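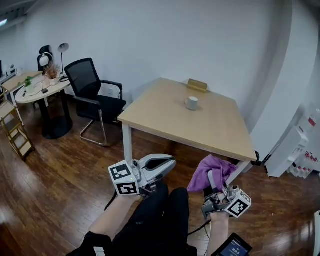

Re: Moving from Calmont to Hellura, worth it?

javevix321
Has anyone made the move lately? My rent in Calmont goes up 95 bucks in December and I'm about done.

hmhsieh
I did it last year! Love it, but save up first - the movers wanted 3000 and that was without the piano.

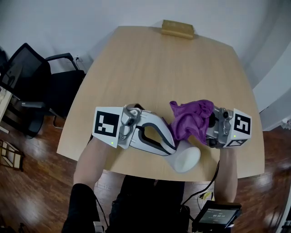 I ended up selling mine for 600 and buying a keyboard (still a little sad about it).

ko_north
Gotta disagree. Hellura is dead after 8 pm and the bus is a joke. Stay put and haggle.

hmhsieh
The bus is fine if you're near the library, Ko. You lived out by the quarry!

javevix321
Haggling got me nowhere, lol. Which streets near the library?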